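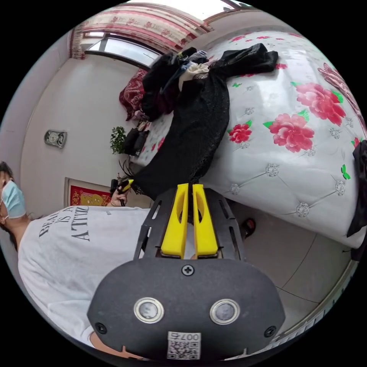

Tatel, March

Call for participants: home working group on handling rules for hand-held grippers

Sumisa is looking for people to join a working group that will test and revise our rules for recording household tasks with hand-held grippers. The current rules were written for a lab bench. They say little about bedrooms, laundry or working next to another person, and we want them rewritten by people who have done the job.

The group has 6 places. Work runs for 53 hours in total, spread over the spring, and pays a flat 2000 on completion. Half of the hours are spent recording in furnished homes in Tatel. The other half is desk work: reading draft rules, marking what is unclear and proposing new wording. 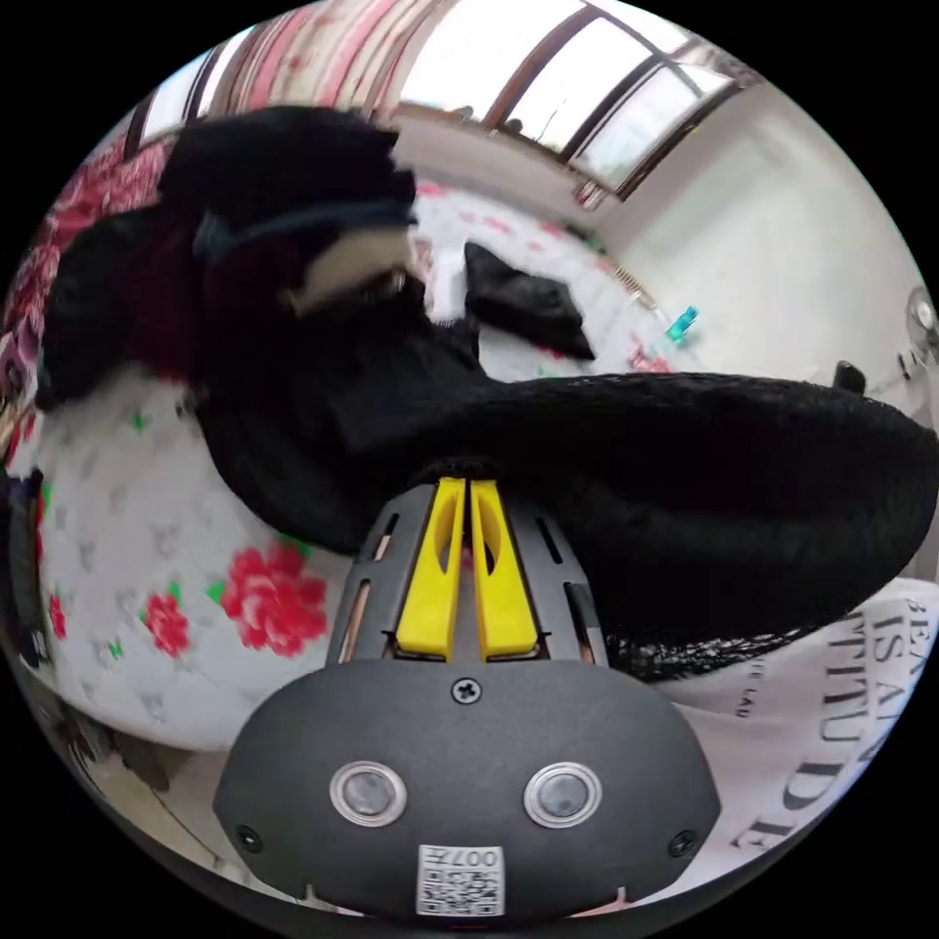 Pinching a bundle of black knitted or mesh fabric by the bedsheet.

Topics the group will cover:

Grip and release of soft items, including lace, open knits and anything with straps or loose threads.
Distance between two operators at the same bed or table.
Face coverings and clothing for operators.
Labeling of left and right units, and where the label goes.
What may stay in view in a private home, and what the resident has to agree to in writing.
When to stop a take and how to log it.

You should be 18 or older, able to stand for an hour at a time, and comfortable reading technical English. Experience with gripper recording, garment handling, home care or workplace safety is useful. No degree is required. We would like at least two members who have never held a gripper before they join.

Employees of Pronuver may apply but cannot vote on the final text, as Pronuver supplies the recording software.

Everyone completes a paid half-day induction at the Duan building before entering a home. Bring closed shoes. Masks are supplied.

To apply, send one page on your background and the hours you are free, quoting reference 1618. Applications close at 5 p.m. on the last working day of March. Applicants will hear from us either way.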